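剧场安全检查表(附批注)| 《斯特托雷尔》演前讨论场

9月 文/Arnel Javier
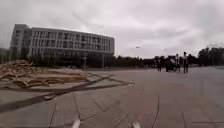

阅读时间:6分钟

先说一下,这份是走完一遍之后马上敲的,没怎么改,有错字大家将就看。范围:Firnamitz小剧场主厅、后台、前厅,加上周边疏散路线。演出是Ludano剧团的《Steltorell》,先读两场戏,然后台上四把椅子做对谈,最后观众提问。形式跟普通演出不一样,所以有几条是新加的,老表上没有。

标记:√ 合格;△ 要改,能演;× 不改不能开门。

一、观众席与通道

1. 中央通道净宽 √
量过。没有加座。请前厅组千万别临时加座,上回Dumlao那场就是加着加着把通道堵了一半。

2. 两侧通道台阶灯 △
左侧第二级不亮。灯带接头松了,按一下亮,松手灭。电工下午来,来不了就先贴荧光条。

3. 座椅固定 △
F排靠墙那把晃。螺丝少一颗。已经挂“停用”牌,票房那边把这个座位锁掉,锁完回我一声。

4. 轮椅位 √
两侧都留了。陪同椅是折叠的,不用的时候收到墙边,别横着放。

5. 传话筒的路线 △
提问环节有人拿手持话筒在通道里跑。无线的,没有线绊脚的问题,但是跑的人要穿软底鞋,而且观众席灯必须先起到一半再开始跑。这条写进舞监本子里。

6. 地毯接缝 √
入口那条重新压过了。

二、舞台

7. 台口边缘标识 △
白胶带磨得看不清。朗读的两位演员熟,嘉宾不熟。老师们上台一般低头看稿子,走到台口才发现没路了。重贴,要宽的那种。

8. 上台踏步 ×
这个必须改。临时踏步没有扶手,也没跟台体锁死,我踩上去往后滑。道具组说“平时都这么用”,平时是平时。换那组带扶手的铁踏步,在库房最里面,压在Dumlao的布景片下面,要两个人抬。
后补:已换,已锁,我自己上下走了几趟,改√。

9. 四把高脚椅 △
嘉宾坐的。椅面有点高,椅脚垫掉了一个。能不能换成矮的?导演想要高的,说后排看得见。那至少把脚垫补上,椅子离台口退后一个身位,地上打点。

10. 小桌和水 √
水杯用带盖的。桌下有地插,盖板要合上。

11. 地面线缆 △
返听那两根横在上场口,用过线板盖住。现在只贴了胶带,胶带边已经翘了。

12. 布景片支撑 √
朗读场只留后面那堵“墙”,斜撑和配重都在。配重袋没漏。

三、吊挂与灯光

13. 吊杆保险绳 △
面光第三只灯保险绳没扣上,挂在灯勾上做样子。当场让人扣了。其余逐只看过,没问题。请灯光组自己再过一遍,不要等我来抓。

14. 吊杆总重 √
面光杆上现在挂41公斤,远低于铭牌限重。记在这儿是因为下周还要往上加灯,加之前重新算。

15. 调光柜 √
门能关,里面没堆东西。终于。

16. 应急照明 △
断电试了,主厅都亮,后台走廊靠化妆间那只亮了几秒就暗。电池老了。换。

17. 对谈时的灯光 √
不全黑。从朗读切到对谈,灯光设计原本写了一个全暗过场,跟她商量后改成留蓝光,嘉宾要在这个时候上台,全暗不行。她同意得很爽快,谢谢。

四、消防与疏散

18. 安全出口门 ×
后台东门推不开。不是锁,是外面靠了一摞演出海报架。已搬走,改√。但是这种事不该等检查才发现,开门前半小时由舞监再推一次,签字。

19. 出口指示灯 √
都亮。

20. 灭火器 △
压力都在绿区。化妆间那只被衣架挡住了,衣架挪开,以后地上画个框,框里不许放东西。

21. 疏散集合点 △
票背面印的还是旧位置,票来不及重印了,开场广播里说清楚,前厅立牌也换一下。广播词我改好了发在群里,请不要再用旧的那版。

22. 明火、烟雾 √
朗读场没有。剧本里点烟那段用念的。正式演出要用烟机,到时候另走一张表。

23. 道具刀 √
朗读不用,锁在道具柜里。钥匙在舞监手上。

五、前厅

24. 签到桌位置 △
现在正对着大门,一排队就堵。往里挪,靠柱子。书摊也一样,散场的时候大家站着翻书聊天,出口就没了。书摊挪到衣帽间那侧。

25. 地垫 △
卷边。天气不好的时候门口容易滑,备一块大的,再放个警示牌。

26. 茶水台电源 ×
两个电热水壶插同一个拖线板,拖线板又插在另一个拖线板上。不行。拆掉,改用墙插,一个插座一个壶。
后补:已改√。发现有人又想插回去,我把多余那个拖线板拿走了,在我办公室。

27. 人数清点 △
场地核定人数和售票数对得上,但是学校那边来旁听的学生有没有算进去?请票房跟系里确认名单。不要到了门口再放人。站票一张都不给。

六、人员

28. 嘉宾告知 △
开场前在台上花两分钟跟几位嘉宾讲:从哪边上、从哪边下、最近的门在哪、出了事听谁的。去年没讲,结果散场有一位从布景后面绕出去,走到装卸区了,找了半天。

29. 急救箱 △
创可贴没了,冰袋过期。补。AED在前厅,自检灯正常。

30. 对讲机 √
电池充满。备用电池放舞监台左手抽屉。频道跟隔壁排练厅错开了。

31. 内容提示 √
剧里有家暴和尖叫的段落,朗读也会读到。前厅贴提示,主持人开场再说一遍。有人中途要出来,领位别拦,门轻开轻关。

七、还没解决的

— 侧通道台阶灯,等电工
— 走廊应急灯电池,采购单823号,已经提交,没到货之前那段走廊放一盏充电灯,有人守
— F排坏椅,等配件
— 旁听名单
— 高脚椅脚垫(道具组说今天能好,我没看见东西之前不算好)

结论:×项都已清,可以开门。△项开演前没改完的,谁负责谁来找我签字,口头说“好了”不算。

顺便说一句跟检查没关系的。走台的时候听了一段朗读,母亲跟女儿吵嫁妆那场,写得真好,我站在上场口忘了看线缆,后来又回去补看了一遍(所以第11条是补看时候写的)。对谈我会在后排,提问环节如果灯没起到一半就有人开始跑话筒,我会喊停,提前跟主持人打个招呼,不要觉得我没礼貌。

下一次复查:正式首演前,合成那天上午,各组留一个人。带手电。

Arnel Javier
Firnamitz小剧场 技术与安全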